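Trendthorpe Household Textile Care Survey – Data Card

Version 3, updated November
Maintained by the Gollton Institute for Domestic Studies

Summary
The survey records how households wash, dry and store everyday textiles: towels, bed linen, kitchen cloths and cushion covers. It contains 306 completed household diaries with 3,000 individual wash entries. Each entry describes one load, as reported by the person who did the washing.

Files
households.csv – one row per household
loads.csv – one row per wash entry
items.csv – item types and fiber content, where the care label could be read
codebook.txt – definitions for all 40 variables

Collection
Households in Trendthorpe and Kwofie kept a paper diary for 17 days. Diaries were typed in by two people working separately, and differences were settled by Selorm Yakubu. Water temperature was copied from the machine setting and was not measured. Hand-washed loads carry the code HW in the temperature field.

Known limitations
Households without a washing machine at home are underrepresented. Drying times are self-reported and tend to fall on whole hours. In the Kwofie diaries, the first printing of the form left out the question on fabric softener; the field is blank for those households and should not be read as "no."
Item names were kept as written. "Bath sheet" and "large towel" may refer to the same article, and users should consult the grouping column before comparing totals.

Changes since version 2
Duplicate entries removed from loads.csv.
Household size now includes children under two.
The storage question was split into two fields, place and method (folded, rolled, hung).

Permitted use
The data may be used for teaching and research with attribution. Attempts to identify households are not permitted. Commercial users should first request the Astetti license form from the Institute.

Contact
Questions about the codebook should be sent to Ha-rang Wang, Data Services. Corrections are welcome – please quote the household number and the row affected.
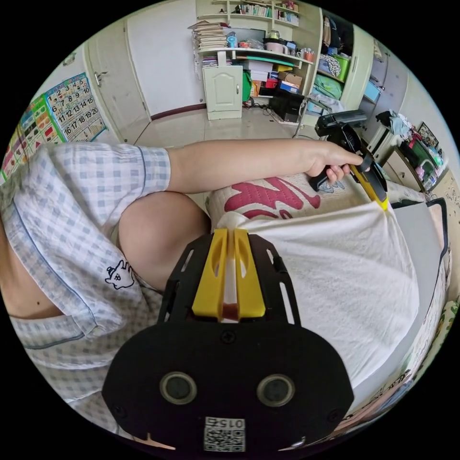
Figure 1. White towel on a printed surface.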